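Search this site Search Menu

Lernham Institute of Applied Automation
Unit notes: Standards and Good Practice in Robotic Manipulation
Week 2: Hand-held grippers near soft, deformable and possibly living things

Last updated: 2018-09-23
33 shares 2 comments

Prepared by Rosalie Zaugg. Laboratory sections revised by Ye-rin Cheon.

2.1 Scope of this week's notes

These notes set out the laboratory rules that apply when a hand-held parallel gripper is used outside a fenced cell, in rooms that were not built for robotic work. They should be read together with the general safety induction, which all students must complete before drawing equipment from the Ciltovano store. Fixed-arm work is dealt with separately in Week 4 and is governed by a different set of procedures.

The term "operator" means the person whose hand is on the gripper. The term "supervisor" means the staff member or senior student who has signed the session sheet. The two roles may not be held by the same person during an assessed session.

2.2 Classes of object

For the purposes of this unit, everything that may come within reach of the fingers is placed in one of three classes.

Class A: rigid objects with a known outline, such as blocks, tins and boxed goods.

Class B: soft or deformable objects. Towels, cushions, knitwear, plush toys and loose fibre all belong here. The outline of a Class B object changes on contact, and the closing width recorded before the grasp is of limited value afterwards.

Class C: people and animals, including any part of a person other than the operator's own gripping hand.

Where the class of an object is in doubt, the higher class applies. An object which may be Class B or Class C is treated as Class C until a person has identified it directly, with their own eyes and in adequate light. An identification made from the recorded video is not sufficient, and neither is the output of a classifier. Students working with the Grilport labelling tool should note that its "textile" category has no standing under this rule.

2.3 Approach to a doubtful object

The jaws are to remain open throughout the approach. The operator must not begin to close the fingers while the view is blurred, while the lighting is poor, or while the object fills so much of the view that its edges cannot be followed. Any one of these conditions is enough to require a halt. When they occur together, the operator withdraws along the line of approach and reports "hold" to the supervisor. 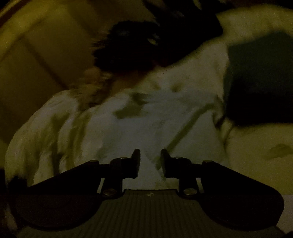 Figure 2.1. Open jaws before a white, furry mass with dark and brown patches. Class C until identified.

The view in Figure 2.1 would meet the conditions for withdrawal. The light is dim and strongly coloured, the pale mass spreads across most of the space ahead of the fingers, and the dark area in the upper part resembles the head of an animal, possibly a cat. The same shapes might be read by another viewer as fabric. Under 2.2 the disagreement does not need to be settled before the rule is applied. Attention is also drawn to the gap between the two fingers. It is open, and it must remain so for the whole of the withdrawal.

2.4 Animals in the working area

Sessions held in private homes require the written consent of the householder. Where an animal lives at the address, the consent form must say so. The animal is to be settled in another room, with the door closed, before the gripper is unpacked.

If an animal enters the working area during a session, the following applies:

- The operator stops, keeps the jaws open and lowers the gripper away from the animal.
- The supervisor records the time on the session sheet.
- The animal is led out by the householder. Laboratory members do not lift or restrain it.
- Recording may resume once the door has been closed again and the fingers have been checked for hair or fibre.

No grasp, touch or contact trial involving an animal may be carried out under the approvals held for this unit. Students proposing such work as a project topic should speak to Ye-rin Cheon well before the July intake.

2.5 Care of the mechanism

Fur, lint and loose fibre collect at the pivot points of the linkage and beneath the heads of the fasteners. The linkage is to be inspected at the start and end of every session in which Class B objects are handled. Fibre is removed with the soft brush supplied in the kit. Compressed air is not permitted in occupied rooms.

A gripper that has touched an animal, by whatever means, is wiped down, tagged and returned to the store. It is not passed to the next group on the same day.

2.6 Retention of recordings

Withdrawn approaches are kept. In previous years students deleted them as failed attempts, and the Han archive consequently holds some 125 completed soft-object grasps with very little to show how an operator ought to break one off. Label such recordings "withdrawn" and state the condition that prompted the halt in the notes column. Where the object was later identified, enter its class; where it was not, enter "C, unresolved".

Recordings in which a householder can be recognised are subject to the consent form and must be reviewed by the supervisor before upload.

2.7 Preparation for the tutorial

Read sections 2.2 and 2.3 again before class and bring a completed session sheet from your first laboratory. Each group will be asked to defend one halt and one decision to proceed. Groups that have no halt to report may use Figure 2.1 and should come prepared to discuss what change in lighting or distance would have allowed the approach to be reconsidered.

Session sheets are available from the store counter during laboratory hours.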